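The planner on the Evari cell used to treat a memory module as one box with one grasp. That works until the neighbouring slot is full. I have spent most of February splitting the grasp step in two: a coarse approach from the fixed view, then a correction from the wrist view before the fingers close.
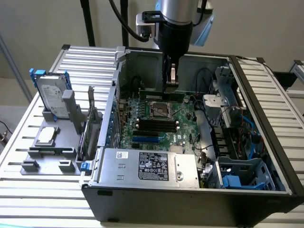 The coarse pose comes from Jakix, our board matcher, which fits slot edges against a stored template. It is good along the slot and poor across it – the latches pull the fit sideways.

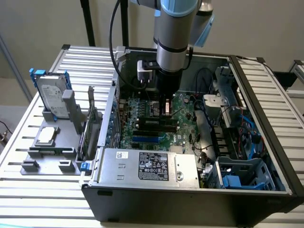 Tseng commented on the last post that the template should leave the latches out altogether, as they move and the slots do not. I tried it over 101 logged approaches and the sideways bias went.

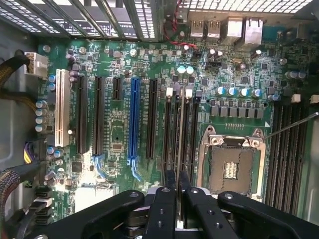

The wrist correction now runs at most two iterations, then hands over to force control. Next job is the timeout, which still fires during the handover if the Wevcombe logger is running.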